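How does a robot learn to tidy up?

When you were very small, somebody showed you how to put your pencils away, and then probably showed you again (and again!) until you could do it by yourself. Robots learn in much the same way, only they need far more showing. At Rutstead, the learning program called Plosel was given 4000 examples of one little job, which is putting a pen into a pot.

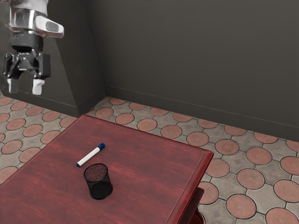
Each example is a bit like a diary of one try. It remembers how the arm moved, when the fingers opened and closed, and where everything was. Then the pen and the pot are put in new places and off we go again, and even the muddled tries can teach Plosel something!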